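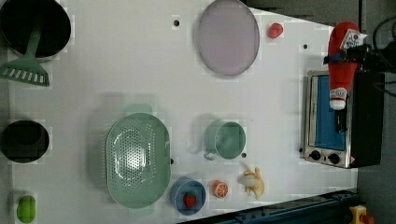 I finally got my group to try Skivov last month and I need to know if we're running the travel rules wrong. Four sessions in, we've crossed maybe a third of the salt map, and every single hex means a supply roll, a weather roll and a morale roll before anybody gets to do anything fun. I've started using stuff as terrain just to keep people awake (a big black pot makes a very decent sinkhole, and a mint-green colander is the dome of the Drowned Chapel, holes and all!). Do you all really roll for every hex? The book is 590 pages and I swear the answer is in there twice, with two different numbers.

posted by saltgoblin
7 comments

kadlec_fan
Page 27 says every hex, the appendix says every day. We go with every day. I ran Kadlec for years before this and it has the same problem, the writer changed his mind halfway and left both versions in.

saltgoblin
Ok, every day sounds so much better. My cleric has been starving since session two, poor guy.
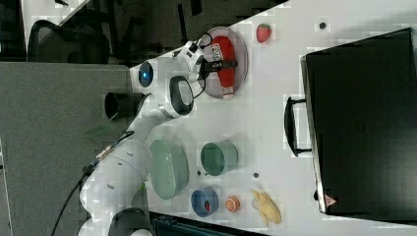
Algirdas Vaher disagrees with all of this, and says the rolls are the game. If you skip them the salt is just a blank bit between dungeons, and the players stop caring how much water they packed. His table lost two characters before they got to Avotitz and they still talk about it.

kadlec_fan
Sure, but his table also likes bookkeeping. Mine would have mutinied by the second hex.

saltgoblin
See, I like the idea of it being dangerous, I just don't want 10 minutes of dice for "it's windy again". Could I fold the three rolls into one? Like one d20, and the low end is trouble?
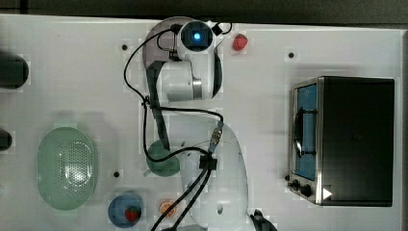
mossy_dave
One roll works fine, we've done it since July. Low is trouble, high is a find, anything in the middle you just keep walking. Only thing to watch is the Zevau guide, because her bonus is for weather and you have to decide what it does now. I let her reroll once a day.

kadlec_fan
That's way too strong, she'd never hit trouble. Give her a plus two.

mossy_dave
She hits it plenty at my table lol

saltgoblin
Going with the plus two for now and the cleric gets a sandwich. Will report back after they reach Avotitz, if they do.

12 shares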